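How to Start Seeds in Paper Cups

I quit buying plastic seed trays a while back and I haven't missed them one bit. Paper cups are cheap, they stack in a drawer, and they're deep enough that tomato roots get some room before you have to move them. My whole spring garden starts this way now (tomatoes, peppers, basil, and one row of cosmos I can never resist).

What you need

A sleeve of paper cups, the hot drink kind. Thin water cooler cups go mushy on you. I use Orari seed mix, but any fine seed starting mix will do. You also want a waterproof tray, a nail, a spray bottle, and a marker that shows up on your cups. A silver paint pen is great on dark ones!

Step 1: Poke the holes

Turn the cup upside down and push the nail through the bottom, four holes per cup. I do a few cups at a time in a stack, then pull them apart and check that the nail went through every one. Skip this and you'll be growing soup.

Step 2: Wet the mix first

Dump the mix in a bucket and stir in warm water until it clumps when you squeeze it but doesn't drip. Dry mix floats and takes your seeds with it, and I lost an entire batch of basil that way. A 600 ml bottle of water is my starting point for a small bucket, and then I add splashes. 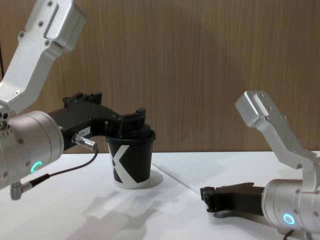
A black paper cup, good for a silver paint pen.

Step 3: Fill and plant

Fill each cup to a finger's width below the rim and tap it on the counter to settle things. Tomatoes and peppers go in a quarter inch deep, two seeds to a cup. Basil just gets pressed into the surface with a light sprinkle of mix over it. Write the name and the month on the cup right away. You will not remember which one is which, trust me.

Step 4: Keep them warm

Drape plastic wrap loosely over the tray and put it somewhere cozy. The top of my old Bachmann fridge is perfect. Tomatoes usually show up for me in 7 days, while peppers take their sweet time. Don't give up on the peppers!

Step 5: Light, and lots of it

As soon as you see green, take off the wrap and get the cups under a lamp or into your sunniest window. Water from the bottom by pouring a little into the tray, and tip out whatever is left after half an hour.

Moving them outside

When the plants have two sets of real leaves, snip the weaker one in each cup. Later on, once the nights are mild, I tear the cup off completely before planting. A lot of them have a plastic lining, so don't bury them whole.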